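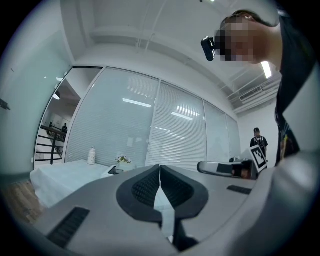

Rarberg Recalls Finger Inserts on Joka Hand-Held Gripper After Slipping Fault

Free replacements begin shipping in January, and the company thanks the customers who spoke up

Rarberg today announced a voluntary recall of the black finger inserts fitted to 1,694 of its Joka hand-held grippers, after the company confirmed that the textured pad can work its way out of its seat during long stretches of use and let go of whatever the gripper is holding. No injuries have been reported. There have been dropped items, a few broken cups and one badly dented saucepan, and the company would like to say how sorry it is to everyone who had to sweep up afterward.

The Joka is used by teams who teach robots household chores by doing the chores themselves, with the tool in hand and a small camera on the head, and many of those people hold it for hours at a time. That is exactly the kind of use it was built for, and the insert should have stood up to it.

The first word of trouble came from Bustamante, a longtime customer whose operators noticed that the left pad on one of their grippers had shifted toward the tip over the course of a morning. They put the tool aside, took notes and called the support line before lunch. Three more customers wrote in over the following weeks with much the same story, which brought the number of sites reporting the fault to 4 and gave the engineers at Rarberg enough returned parts to find out what was going on.

"I have to hand it to the folks at Bustamante, they sent us the kind of report you dream of getting," said Adoración Lorente, head of product safety at Rarberg. "They told us what they were picking up, how long they'd been at it and which way the pad had moved. We had the same thing happening on our own bench within 4 days, and once you can make a fault happen whenever you like, you are well on your way to fixing it."

The cause was a change in the adhesive used to hold the insert in the finger. The newer adhesive softens a little with repeated squeezing, and under a steady sideways pull the pad begins to creep. Of the parts tested so far, 234 showed some movement, although in most of them it was too slight for an operator to feel.
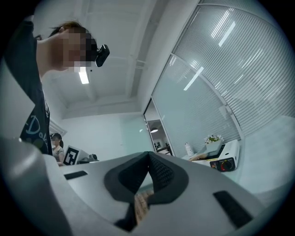 Owners can check their own tools at a desk or table, and the whole business takes a few minutes. Switch off any recording equipment, set the gripper down with the fingers pointing away from you and wipe the pads clean with a dry cloth. The part in question is in the black padded V in the middle of the light gray body, and it is the mesh-like surface on the inner faces that you will want to look at closely. Press each side gently with a thumb and push toward the tip - if it slides, or if an edge has begun to lift, please stop using the tool and get in touch.

Grippers that pass the check may still be used for light, soft things such as towels and empty plastic containers until the new inserts arrive. Rarberg asks that they not be used with glass, knives, hot pans or anything heavy, and that nobody try to glue a loose pad back down at home, however handy they may be.

The replacement insert, developed with the molding firm Enda, is held in place by a small lip as well as by adhesive. "We went back and forth on this one quite a bit," said Unai Paredes, who led the redesign. "A pad that can't move is easy enough to make, but you also want people to be able to change it when it wears out, without needing a workshop to do it. I think we've ended up with something our customers will be glad to have."

Each owner will receive a full set of inserts, a small tool for removing the old ones and a prepaid envelope for sending them back. Anyone who would prefer to have the work done by Rarberg can return the whole gripper and borrow another in the meantime, free of charge. Bleddyn Edwards and the customer care team are answering calls from 8 in the morning, and they are happy to stay on the line while you do the check.

Media contact: Iñaki Nieto, Rarberg press office
Customer contact: Bleddyn Edwards, Rarberg customer care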